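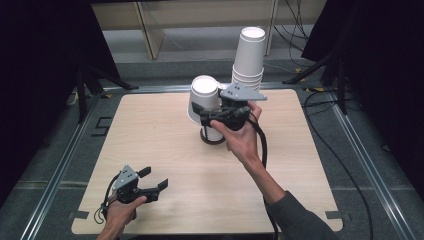
1/ Cup day at the Skultosside workshop!

I've been promising an update on Olach for ages, so get comfortable, because I do go on. Olach is the pair of hand-held grippers I've been building on the back bench since May, and paper cups are what I practice on (cheap, light, and they show you every clumsy thing you do).

2/ The grippers are the same design, one per hand. Flat gray triangular plate on top dotted with small holes, black jaw fingers underneath. I put in far more holes than I needed and I'm so glad — I've moved things around on that plate 5 times already and never had to reprint it.

3/ Cups come in two kinds of stack. Nested is the easy one, they just sit inside each other and behave. Mouth to mouth is the one I love and dread, with a cup upside down and another one standing over it. Squeeze the bottom cup a hair too hard and the sides go oval and the whole thing leans.

4/ So most of my evenings have gone into finger pressure. I started with a spring I had in a drawer, which crushed everything, and then a kind person on the Vodow forum pointed me to a softer one. What a difference! I can feel the rim now before I close on it.

5/ Cables are still my big headache. They hang down from the grippers past my wrists and I'm forever catching one on the rail. If you have a neat way to route a cable along a forearm without feeling like you're wearing a blood pressure cuff, please tell me, I'll try anything.

6/ For those who asked about the log: I'm at 2,889 grabs, all typed into one very long spreadsheet. Lim (my little script that sorts them into good and bad) choked somewhere past row 600 and needed a rewrite, so that was a weekend gone.

7/ Next up is a thinner pair of fingertips, and I've got a fresh box of 500 cups under the bench to ruin with them. Will post the files once the plate drawing is tidy enough to show people.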